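Mending by Hand: Needles, Thread and Small Tears

Most tears in household cloth can be closed in one sitting if you get to them early. A split seam in a pillowcase takes ten minutes. The same seam after 3 more trips through the washer may need a patch.

Cut your thread no longer than your forearm. Long thread tangles and frays before you reach the end of the seam. Wax helps with cotton thread -- pull it over the block twice, then press it between two sheets of paper with a warm iron.

Use a curved needle wherever you can only reach one side of the work, such as sofa arms, mattress edges and lampshades. Go in on one side of the split, follow the curve, and come up on the other. 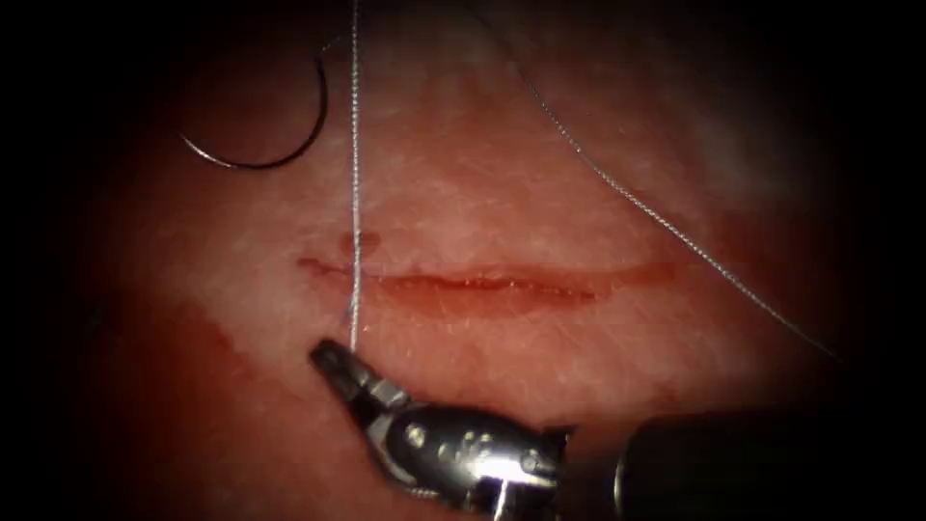
Keep your stitches the same distance from the edge on both sides. On upholstery, start a little before the split and finish a little past it. Draw the thread until the edges meet and stop there. If the cloth puckers, back off one stitch and even it out with your thumbnail.

Heavy canvas needs a thimble and a stronger thread. I bought a spool of Odivari in April and have used it on 2 tote bags and an awning.

Tie off with a small knot, run the tail under the cloth for an inch, and snip.

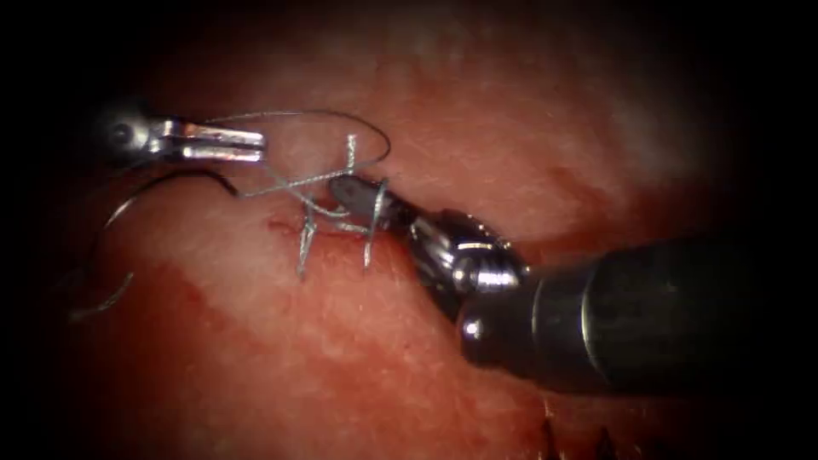

A row of stitches between two instruments.

Store needles in a dry tin -- damp pincushions cause rust. Throw out any needle that snags when you draw it through a scrap of silk.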